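Progress report to the Shabalala Fund, Thursday, April 21, 2005
Jurkell Community Kitchen, tray service

We are pleased to say that the second part of your grant, £2,000, has been put to good use, and the lunch club feels a much calmer place than it did in December. Back then we were still carrying plates out two at a time and going back for the drinks, and a good many dinners went cold on the way.

The new trays came from Mirkier in February. We bought 288 in the end, a few more than planned, as the price dropped for a full order. They are white, with rounded corners and a raised rim, and they wipe down nicely. 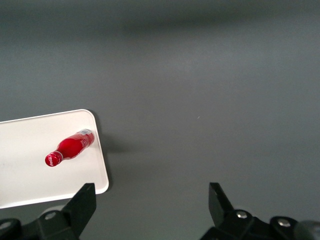
Drinks have been the fiddly part. A full bottle of Coca-Cola stood upright is a worry for anyone with an unsteady hand, so we now lay bottles down with the cap screwed tight, and guests open them at the table. It looks a little odd at first but people have taken to it very kindly.

We served 734 lunches between January and March — our best quarter yet — and spillages are well down. Still to do: a proper drying rack, which Skurkeneo have quoted for at 8 weeks' delivery, and a second trolley if the money stretches. We will write again once the rack is in, and you would be most welcome to come and have lunch with us before then.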